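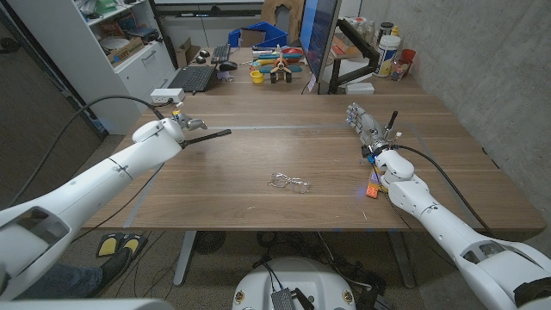 Stillville Workshop Notes
Home Notebook Recipes Suppliers Log in

November, notebook entry, oil finish trials, second batch
Written up by Jelle Boersma. Corrections by R. Caruso added 16:40.

Continuing from the first batch. The question is still why the Sartori oil stays tacky on the walnut panels and cures normally on the ash. Si-woo's view is that we are putting too much on. Mine is that the sanding is too fine for this oil and most of it sits on the surface.

Panels cut from one board, planed, then sanded in steps. Half stopped at 180 grit, half taken to 800. Dust removed with the vacuum and a dry cloth. No solvent wipe this time. In the first batch the wipe brought color out of the walnut and left us unsure what we were looking at.

Application: one coat, cotton pad, with the grain. Left 20 minutes, then wiped back until a clean paper towel came away without a mark. Wiping took longer than expected on the 800 grit panels. Pad weighed before and after. Oil left on the panel was worked out from the weights, less what went into the towels.

Fine panels: 82 mg retained per panel, mean.
Coarse panels: 132 mg retained per panel, mean.

So the coarse panels hold more oil, which was expected, and they were also the first to pass the touch test, which is where Si-woo and I disagree. If excess oil were the cause, they should have been the slow ones. Si-woo points out that the mean hides one coarse panel with a patch of open grain near a knot. Fair. I reran the numbers without it and the order did not change.
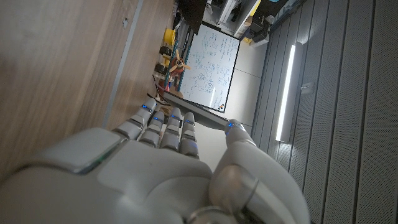
Hand, back view, fingertip lights on.

Touch test is the usual one: clean thumb, light pressure, two seconds, look for a print under the raking lamp. At the first check every panel printed. At the second the coarse panels were clear except along the end grain. The fine panels still printed everywhere and had a faint drag when a towel was pulled across them. Sveva Galli repeated the check without knowing which panel was which and sorted them the same way, apart from one she called borderline.

Room conditions need attention. The hygrometer by the door and the one on the drying rack disagree, and I don't know which to believe. Both have gone in the box with the salt slurry for a check. Until that is done, humidity is left blank on the sheets. Please do not fill it in from the door unit.

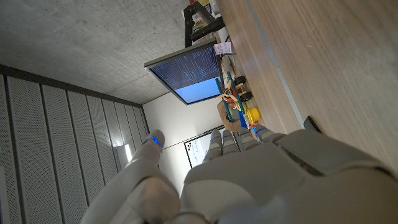 The other loose end is the oil itself. The can used for the first batch had been open since the summer and had a skin on it. The one used here was new. That is a second variable between the batches, and I should have caught it before opening the new can. The old can is on the lower shelf with red tape on the lid — leave it, we need it for the comparison.

Rebecca's note: the towels used for wiping back were from two different rolls. The Dridedance roll sheds lint, the other does not. Lint in a curing film can feel like drag. She suggests looking at the fine panels under the loupe before blaming the grit. Agreed, not done yet.

Rags and towels laid flat outside to dry, then into the water bin with the lid on.

To do
- Loupe check on all fine panels, record lint yes/no
- Old can against new can, both at 180 grit, same board
- One fine panel with half the oil, to settle Si-woo's point
- Ask Sveva Zuccaro whether the Pudent driers are still in stock
- Read the hygrometers after a night in the box

Panels are on the rack, face up, numbered on the back in pencil. Do not stack them. Next touch check at 9:00.

Stillville Workshop. Notebook pages may be copied for shop use. Contact: front office. Back to top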